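摩洛哥裔社区双语家庭中儿童听力使用习惯调查
课程项目研究报告

摘要

本报告以一所社区中心周边的双语家庭为对象，考察学龄儿童在家庭环境中使用耳机的时长、音量与场合，并分析家长对听力保护知识的掌握情况。项目组共发放问卷1000份，回收有效问卷767份，另对40户家庭进行了入户访谈。结果显示，儿童佩戴耳机的主要用途是收听网络课程和观看视频，家长普遍关注屏幕时间，对音量的关注明显不足。报告最后就学校健康教育的内容安排提出若干建议。

关键词：儿童听力；耳机使用；双语家庭；健康教育

一、选题背景

近年来，线上学习在小学高年级和初中阶段逐步普及，耳机由过去的娱乐用品变为日常学习用品。学生在校期间的用耳情况受教师管理，回到家中则主要依靠家长约束。双语家庭的情况又有其特殊之处：不少儿童除完成学校作业外，还需在周末收听第二语言的听力材料，部分家庭为避免干扰家中其他成员，要求孩子全程佩戴耳机。因此，这一群体的累计用耳时间可能高于同龄人的一般水平。

项目组在前期查阅文献时发现，已有研究多集中于青少年在公共交通工具上使用耳机的行为，对家庭内部，尤其是与语言学习相关的使用场合讨论较少。指导教师Birgit Lenz建议本组将范围限定在家庭环境，并把语言学习作为单独的变量处理。本组采纳了这一意见。

二、研究目的与问题

本项目希望回答以下问题：双语家庭儿童在家中使用耳机的时间如何分布；儿童自行选择的音量与背景噪声之间有何关系；家长通过何种渠道获得听力保护知识，以及这些知识在多大程度上转化为家庭规则。

需要说明的是，本项目属于课程作业性质的社会调查，不涉及临床听力检查，所有关于听力状况的信息均来自家长或儿童本人的陈述，不作为医学判断的依据。

三、研究方法

（一）问卷调查

问卷由基本情况、使用习惯、知识与态度三部分组成，采用中文与阿拉伯文对照的形式。阿拉伯文译稿由Naima Badawi完成，Wael Soliman负责回译核对。预调查中，有家长反映“音量适中”一词含义模糊，项目组遂将该题改为对照设备音量条作答，分为五档。

问卷于二月发放，渠道包括社区中心的周末语言班、学校家长群以及El Khatib文具店的收银台。最后一种渠道回收率最低，但补充了未参加语言班的家庭，对平衡样本有一定作用。

（二）入户访谈

访谈对象从愿意留下联系方式的家庭中抽取，每户访谈由2名组员共同完成，一人提问，一人记录。访谈提纲围绕一天的作息展开，请家长和孩子分别回忆前一天放学之后的用耳情况。实践表明，分别提问比共同提问更容易获得细节，家长与孩子的回答也常有出入，这一点将在下文讨论。

（三）资料整理

问卷数据由Sanaa Naciri录入，Zineb Benkirane复核。对于同一问题前后矛盾的答卷，项目组的处理原则是保留问卷、剔除该题，不作推测性修正。访谈记录按主题编码，两名编码者意见不一致时由全组讨论决定。

四、调查结果

（一）使用时间的分布

从一周的分布看，周一至周五的耳机使用集中在晚饭前后，周日则出现上午和晚间两个高峰。上午的高峰与第二语言的听力作业有关，晚间的高峰以观看视频和与亲友通话为主。年级越高，连续佩戴而不休息的情形越多。低年级儿童往往因不适而自行摘下，高年级儿童则倾向于一直戴到任务结束。

访谈中，家长对使用时间的估计普遍低于孩子自己的回忆。造成差异的原因主要有两点：其一，家长只计算观看视频的时间，未将听力作业计入；其二，晚间入睡前的使用往往发生在家长视线之外。

（二）设备类型与选择

头戴式与入耳式两类设备在样本家庭中均较为常见。选择头戴式的家庭多提到佩戴稳固、不易丢失，选择入耳式的家庭则多提到轻便和价格。家长购买时最看重价格，其次为外观和颜色，询问过是否具备音量限制功能的家长很少。

兄弟姐妹共用一副耳机的现象在多子女家庭中较为普遍。共用带来的问题除卫生方面外，还包括头梁尺寸不合适：年幼的孩子使用按年长者头围调节的耳机时，耳罩无法贴合，外界声音漏入，孩子便相应提高音量。
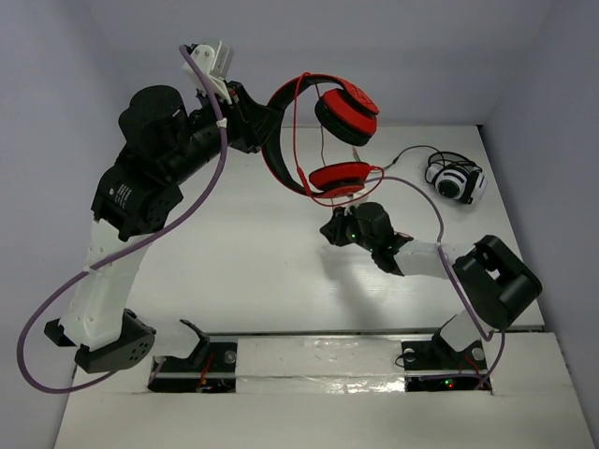
Wael Soliman对这一解释持保留意见，认为耳罩贴合与否只是原因之一，孩子调高音量更多是受所收听材料本身录音质量的影响，尤其是旧版听力教材，人声偏弱而底噪明显，成年人收听时同样会不自觉地加大音量。他主张在结论中将两种因素并列，不宜归于一端。经讨论，项目组接受了这一看法，并在补充访谈提纲中增加了关于听力材料的问题。

（三）背景噪声与音量

补充访谈的结果支持上述两种因素并存的判断。在客厅完成听力作业的儿童所选音量档位普遍高于在卧室完成作业的儿童，电视声、厨房排风声和弟妹的说话声是最常被提及的干扰来源。同一名儿童在同一地点收听不同材料时，音量也有变化，收听学校新版教材时较低，收听扫描转录的旧教材时较高。

有一户家庭的做法值得记录。该户将晚饭前的一段时间定为安静时间，电视关闭，所有孩子在餐桌旁学习，听力材料用小音箱轮流外放。母亲表示，起初孩子之间互有抱怨，坚持一段时间后已成为习惯。此类安排在样本中为数不多，其效果也无从量化，但说明家庭环境的调整并不一定需要增加开支。

（四）知识来源与家庭规则

家长获得听力保护知识的渠道以亲友交流和社交媒体为主，学校健康课与社区医生次之。大多数受访家长知道长时间大音量使用耳机有害，能够说出具体休息间隔或音量上限的则较少。

在家庭规则方面，绝大部分规则针对屏幕时间，例如作业完成后方可观看视频、睡前交出手机等。专门针对耳机的规则较少，且多为临时性的口头提醒，如“声音小一点”。部分孩子在访谈中表示，不清楚多小才算小。由此可见，规则缺乏可操作的标准，是知识未能转化为行为的原因之一。

另有部分家长将孩子呼唤不应视为不听话。访谈中有父亲谈到，曾因此多次责备孩子，后来才意识到孩子佩戴耳机时确实听不到。项目组认为，这类误解既影响亲子沟通，也可能掩盖真正需要关注的听力问题。

五、讨论

本次调查显示，双语家庭儿童的用耳负担有相当一部分来自学习任务本身。家长通常将学习用途视为正当用途，不加限制，这与其对娱乐用途的严格态度形成对比。从听力保护的角度看，耳朵所承受的声音强度与内容性质无关，学习用途同样应当纳入时间管理。

语言班的教学安排也有改进余地。目前听力作业以整篇反复收听为主，教师很少提示中途休息。若将较长的材料拆分为若干段落，每段之后安排书写或朗读练习，则可在不减少学习内容的前提下形成自然间歇。项目组就此与语言班的两位教师交换了意见，教师原则上表示赞同，同时指出现有教材的音频不便拆分，需要额外的备课时间。

在设备方面，音量限制功能可以降低过高音量的风险，但不应视为唯一手段。若背景噪声过大或录音质量过差，儿童可能因听不清而放弃使用限音设备，转而使用家中其他耳机。访谈中已有两个家庭出现这种情况。

六、研究局限

本研究存在以下不足。第一，样本来自同一社区周边，且以参加语言班的家庭居多，结论不宜直接推广至其他地区或其他语言背景的家庭。第二，使用时间与音量均为自我报告，存在回忆误差，音量档位在不同设备之间也不完全可比。第三，问卷发放期间适逢语言班阶段测验，听力作业量可能高于平时。第四，阿拉伯文问卷使用标准语书写，个别家长习惯使用方言，对部分题目的理解可能存在偏差。

此外，项目组原计划在访谈中使用声级计测量家庭背景噪声，因设备借用时间未能与访谈时间衔接，该项内容最终取消，相关分析只能依据受访者的主观描述。

七、建议

对学校而言，可在健康课中增加用耳卫生的内容，并以对照音量条演示等直观方式进行，使学生形成具体的参照。对语言班而言，建议逐步更换录音质量较差的旧教材，并在布置听力作业时注明建议的休息点。

对家庭而言，建议将学习用途与娱乐用途的耳机使用时间合并计算；多子女家庭在共用耳机时，应在每次更换使用者后重新调节头梁；条件允许时，可优先考虑在安静房间内以外放方式完成听力作业。家长如发现孩子经常要求重复讲话、持续调高电视音量或诉说耳鸣，应及时咨询医生。

后续研究可考虑在测验期之外重复发放问卷，以检验作业量对使用时间的影响，并将单语家庭纳入比较。

八、项目分工与致谢

Zineb Benkirane负责总体统筹与第一、五部分的撰写，Wael Soliman负责访谈组织与第四部分的撰写，Sanaa Naciri负责数据录入与图表，Naima Badawi负责问卷翻译、家长联络与第七部分的撰写。全体成员参加了入户访谈。

感谢Birgit Lenz老师在选题和问卷修改过程中给予的指导，感谢社区中心语言班全体教师的配合，感谢El Khatib文具店协助发放问卷，并感谢接受访谈的各个家庭。

附录一 问卷（中文与阿拉伯文对照）
附录二 访谈提纲及补充提纲
附录三 编码表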